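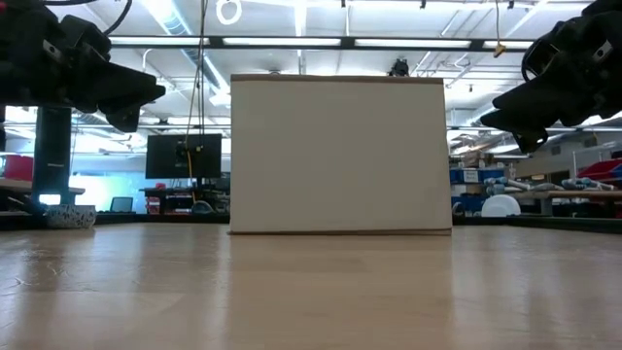 4.2 Storage conditions and edge lift

White-faced board is sold mainly on the look of its printing surface, and most of the complaints received by the two plants in this study concerned that surface. Edge lift, where the face liner starts to part from the layers beneath it along a cut side, was logged far less often. Interviews with floor staff suggest that it was under-reported. Ilona Medve, who ran the receiving dock at the Dudow plant through August, told us that a lifted edge was normally trimmed or turned to the inside of the stack and not written up. The complaint log should therefore be read as a lower limit.

The Veres plant stores its board in a closed hall with heating but no humidity control. Dudow uses an open-sided shed for incoming stock and moves it indoors before cutting. Both buy from the same supplier, Curkov, and both use the same starch adhesive. Each plant set aside 2,000 sheets for the trial. The sheets were stacked flat on pallets with a cover sheet on top, and we left the plants' own handling rules unchanged.

Sheets were held for 13 weeks. At the end of that time they were inspected by hand under the lamps normally used at the cutting table. A sheet was marked as lifted if a feeler gauge could be pushed under the liner anywhere along a cut side. Small waves in the edge that did not admit the gauge were noted separately and are not included in the results below. On an upright piece with a plain off-white face and a narrow brown lower edge (Figure 6), unevenness along that edge is easy to see, but sight alone does not tell the inspector whether the liner has parted. Botond Bárány and Viktória Kelemen carried out all inspections, and disagreements were settled by a second pass with the gauge.

Lift was more common at Dudow than at Veres, and within each stack it was more common near the bottom. The first result was expected. The second was not, as the weight of the stack should hold the liner down. Pallet boards at both sites were often damp in the morning, and the lowest sheets sat directly on them. Quintana and Major (in their earlier work on the Zikix line) report a similar pattern in unbleached board and put it down to wicking along the cut side. Our results fit that account, although we did not measure moisture inside the sheets.

The direction of the flutes made little difference. Sheets cut across the flutes lifted slightly more often than those cut along them at Veres, while at Dudow the order was reversed. We do not draw a conclusion from this.

A change in pallet practice was tried at Dudow after the main trial had closed. Its results are given in Section 4.3.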